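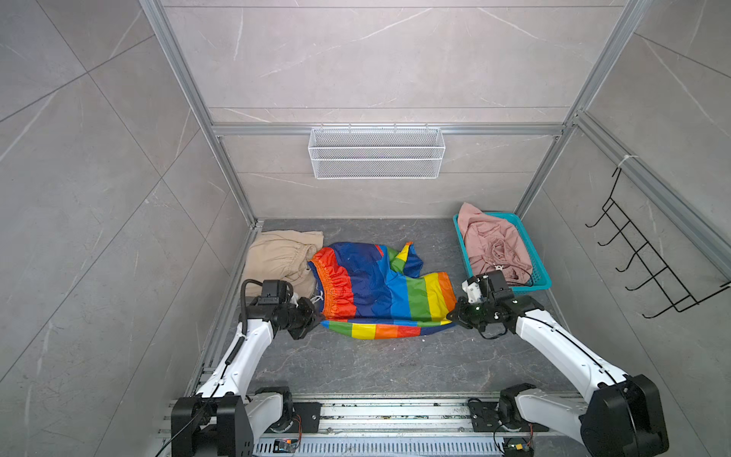 Welcome to our little gallery from the Kendthorpe laundry study, put together by Ah-rin Ma and Kyung-tae Seo with a great deal of patience from the rest of us. We wanted to know whether a policy trained on 600 demonstrations of clothes going into a basket would cope with garments it had never met.

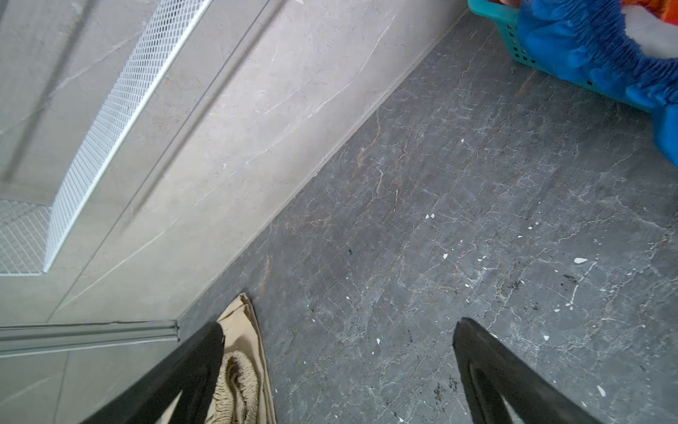
Elastic waistbands turned out to be our favourite trouble, and So-yul has spent many a happy evening on them (she'd tell you the grey floor is harder!). Adding the wrist views took us to 9 failed grasps in 140 trials.

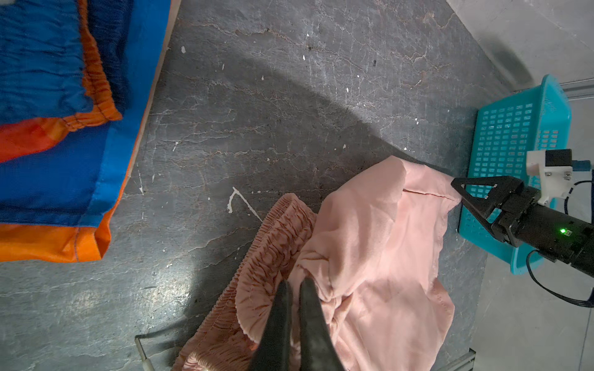

Both grippers near the pink garment, with the turquoise basket behind.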